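Equipment budget, where we're at

Quick one from me before the October orders close, sorry for the rush. Short version: we asked for 21 pairs of hand-held grippers for the coming year, Derville came back with a quote, and the quote is more than we've got. So it's 11 pairs now and the rest go on next year's list, if there is a next year's list. Plendulard quoted too but their lead time is 19 weeks and I can't plan around that.

What's in the 11: the grippers themselves, jaw pads, marker cubes, one set of cables each. What's not in it: spare wrist straps, tables, anything with a plug on it. Please don't assume somebody else has asked for it. If it's not on the sheet it doesn't get bought.
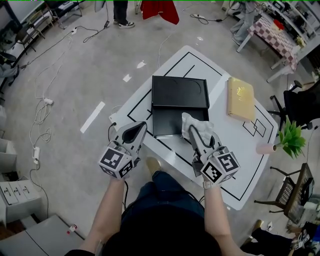

Consumables are the line I got wrong last year. I put down next to nothing and we blew through it by winter. Jaw pads wear, everyone knew that except the budget. Cloths too, if the task is rubbing one over a black box lid all day then you want a stack of them, and you want tape for the table lines, and more tape for when the first lot lifts. I've set up a seperate code for all of this so it stops eating the repairs money. Use it. Receipts to Viktória by 4 pm or they roll to the next run.

Cables and power get their own line as well. I had them under "misc" and finance sent it back, fair enough. Longer leads, floor covers, proper power boards with enough outlets. Five floor covers to start. If your station needs a different length, measure it and send me the number, don't send me "long".

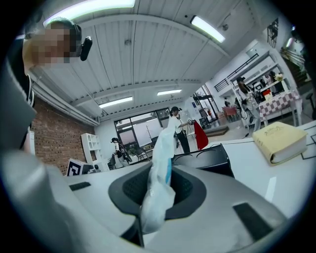 Kiri Ngata wrote back on the draft to say we're buying too many grippers and not enough spares, and that she'd take fewer pairs if every pair came with a second set of pads and a second cable. Her point was that a station waiting on a ten dollar part is costing us the same as a station that was never bought. She also wants the spares kept at Drerirside and not in my office, where apparently they can't be found.

I've had a think and she's mostly right. So the new version has a spare cable for every pair and pads for every second one. Haven't moved the cupboard yet. Miklós is checking whether Derville will bundle the spares at the kit price, they did it for us once but that was a smaller order and a different rep.

Other bits. Major, the mobile base project, is parked until the gripper money is settled. Not cancelled, parked. Ulises has the old quotes if you want to look, they've expired but the numbers are a guide.
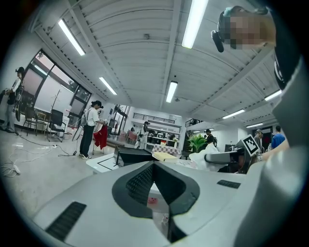
Training hours come out of the staff budget and not equipment, so leave them off your sheet. Same for anything to do with the room booking. Freight is in, GST is in, brackets are in, calibration boards are not because Zoltán reckons we can print and mount our own for the cost of the card. Happy to be told otherwise if yours keep warping.

What I still need from each station: how many pairs you can run at once (not how many you'd like), what broke this year, and what you've been borrowing from next door. Put it in the shared sheet, second tab, the first tab is mine and the formulas are fragile. Anything in after noon on the closing day goes to the bottom of the pile.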